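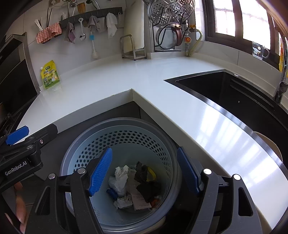
Bin in the corner, under the white counter.

1/ Dreltside council has put out a new app for residents. I've now used it for bin days, parking and a pothole report. I have doubts.

2/ The press blurb says it "puts every council service in your pocket". I went looking for every council service. Dog registration opens the website. Hard rubbish booking opens the website. Library renewals open a PDF.

3/ A PDF. On a phone. With boxes you're meant to fill in by pen.

4/ The app was built by Stumik, same mob that did the Ustgate one. Go and read the Ustgate reviews before you get excited. Half of them are people asking where the old mobile site went.

5/ Which is my main worry. Our old mobile site was ugly but it loaded on one bar of signal. It gets switched off in July. Anyone with an older phone gets what, exactly?

6/ I asked that through the feedback form. Got an auto-reply thanking me for my interest in the colour scheme.

7/ Size on my phone: 307 MB. For a bin calendar and a map. My banking app is smaller than that.

8/ It also wanted my location all the time, my contacts and my camera before it would show me the bin calendar. I said no to contacts and it asked again. Said no again and it let me in, so it clearly didn't need them.

9/ To be fair, the pothole report worked. Took 2 minutes, dropped a pin on MacLeish Road, got a reference number. Credit where due. The hole is still there.

10/ Languages: English only. There's a globe icon in the corner that does nothing when you tap it. The old site had a translate button and my neighbours used it.

11/ Someone replied saying give it time, it's version 1. The listing says version 2, updated April 22, 2024. So what was wrong with version 1?

12/ The council says it wants 50 per cent of requests coming through the app. Easy target to hit if you turn off the other way of doing it.

13/ I'm keeping it on my phone for bin night reminders. Notifications off for everything else. If anyone gets the globe to do something, let me know.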